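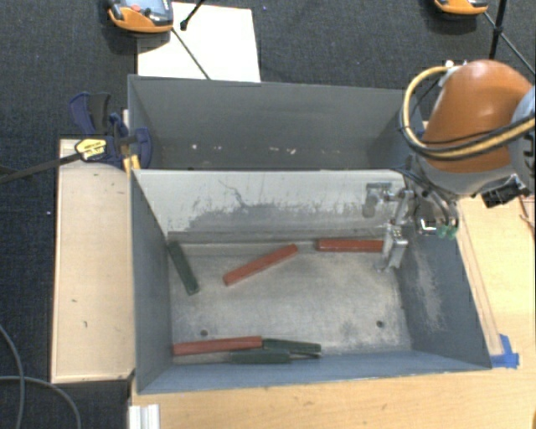 Fig. 1. Bin picking with mixed bars, red and green. The gripper is at the right end of the rear red bar.

Unit 5: Can machines do chores yet?
Notes for Mon 29 August
Instructor: Wing-sze Lu

Reading before class: Yeh, course packet, chapter 8. Bring the Nestthorpe worksheet.

1. What we mean by a chore

For this course a chore is a job a person can do without much training and without thinking hard about it. Folding towels is a chore. So is emptying a dishwasher, sweeping a shop floor, or taking parts out of a bin and putting them where the next person needs them. Welding a car frame is not a chore in our sense, and machines have done that for decades. The parts arrive in the same place every time and the arm repeats the same path.

Chores are harder for a machine because things do not arrive in the same place.

2. Bin picking

Look at Fig. 1. The bars have simple shapes and there are two colors, so telling a red one from a green one is the easy part. The trouble is how they lie. Some are at an angle, one is against the back of the floor, one is near a front corner. A person would reach in and slide a bar away from the wall with one finger before picking it up. A gripper with two stiff fingers needs room on both sides of the bar, or it needs a planned push first.

Points to note:
Walls and dividers limit the angles the wrist can use.
Bars that touch or overlap may move together.
Every pick changes the layout, so the machine has to look again.

3. How to read a success rate

Suppose a shop called Dunton reports that its cell made 2,071 good picks last week. This tells you very little. Ask how many tries there were, who cleared the jams, and whether the parts were dumped in or set down by hand. Ask also what happened to the last few parts in each bin. Many systems do well on a full bin and poorly on the leftovers in the corners.

Tien-fu Yeh's rule from the February lecture: if a person has to stand by, count that person's time.

4. The home

A kitchen drawer is a bin with worse parts. Forks nest, lids slide, and the light is bad. Nothing has been measured ahead of time. A shop can buy a new tray to suit the robot, but few families will rebuild a kitchen for one. Current answer for the home: single tasks, slowly, with someone nearby. For the shop floor: yes for some bins and some parts.

Homework

Pick one chore you did this week. Write 300 words on where a two-finger gripper would get stuck. Use the Gultov form for the cover page and leave it in the Wu Hall box before the next class.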